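Gollstead Community Board > Town Talk > Water bills again

mossback60: Mine went from 60 bucks to nearly 90 in August. Same house, same dead lawn.

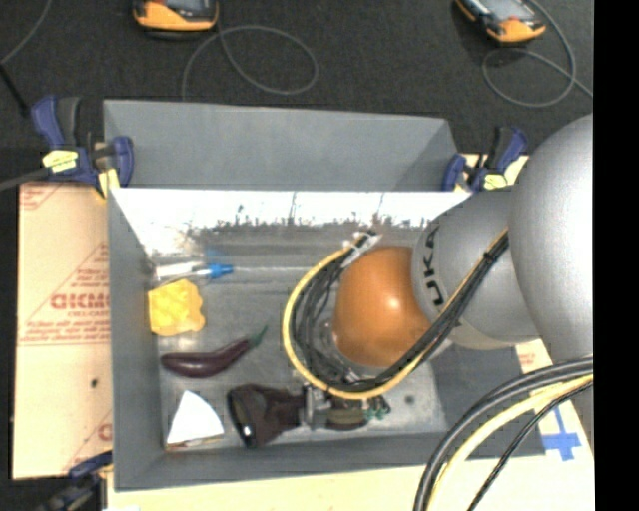

Gray bin, worn floor, KUKA arm.

laur_lane: Did you read your own meter? Mine said 1766, the bill said 2783. Bold of them.

mossback60: The meter is under 9 inches of mud.

pipe_dreamer: It's the new rates. They were printed on the back of the June bill.

laur_lane: Rates don't add a thousand to a meter.

pipe_dreamer: Didn't say they did. Call Warkell before 10 am, the hold music is shorter.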